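Opinion | Home Robotics
3 min read

I've spent 13 weeks in a test kitchen watching a humanoid robot deal with cups and plates, and I have a complaint. It's about the sleeves. Everybody I work with is sick of hearing it, so now it's your turn!
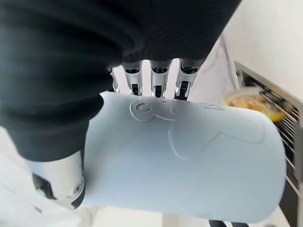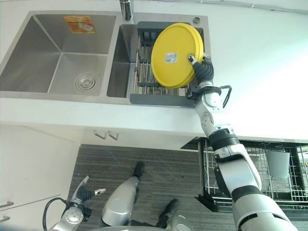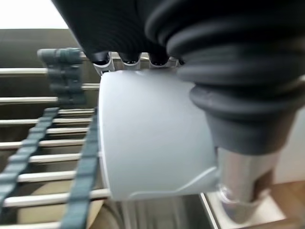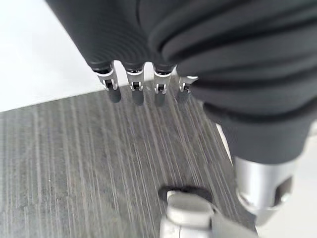 The stop that wasn't a stop

One morning in October the hand closed on a cup and the folds of the sleeve got into the finger joints. The motors felt resistance, decided they had a good firm grip, and kept squeezing. Toshio Nomura hit the stop button. The arm froze, great, but the fingers stayed clamped, because on our setup "stop" means hold whatever you're holding. It took us five minutes to get the cup out, and it came out cracked.

It's a cup, I know. Chiharu Katayama said the same thing and then went very quiet when I asked her to picture a thumb in there instead.

We went back through the logs (533 grasps, a long and boring weekend) and found 31 where the grip force climbed after the fingers should have settled. Every one had been scored as a success – the cup went up, the cup came down, check the box. I think that scoring is the real fault, more than the fabric. Callum Bainbridge disagrees and wants a tighter cuff. Fine, get the tighter cuff. I still want a release button that opens the hand, on its own circuit, before anyone ships one of these to a house with kids in it.

Valmont's people told me customers would press it by accident and drop plates. Let them drop plates! I'd sweep up yellow plates all day long.

Filed under: Robots at Home, Safety Gripes
Contact | © Dumden | Back to top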